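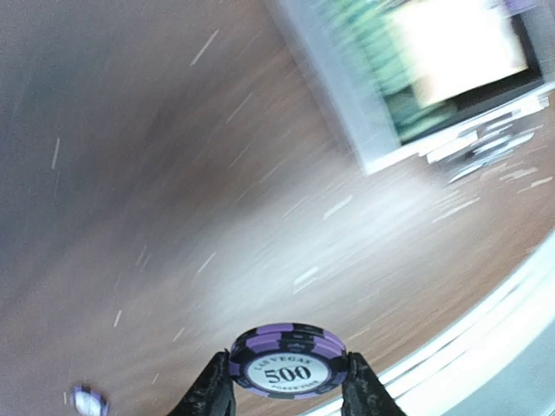 Jul 17, 2022
By Mimoza Radulović

I finally made it to the open day at the Karkholm card and game works, and my feet are still sore! The place sits right on the river and you park in a field (bring boots, I didn't). They'd printed 300 visitor badges and ran out before lunch, so I walked around with a strip of masking tape that said GUEST.

The printing hall was my favorite. It's loud and smells like ink and warm paper, and our guide, Nuwan Chowdhury, had to shout most of it. Big sheets of playing cards come off the press uncut, go through the varnisher, and then get chopped and rounded at the corners. I asked if I could buy an uncut sheet and he laughed, then sold me one for 6 bucks. It's going in the hallway.

Upstairs there's a little museum room with old board games, including a railroad game called Vekier that my grandmother owned! Hers was missing the dice, so we used to play it with a spinner from something else. The rules on the wall were different from ours in just about every way.

Lunch was sausages in the yard, fine but slow. I skipped the chess tent and went back for a second look at the box-making line instead. They're open again in September, and I've already talked my sister into coming.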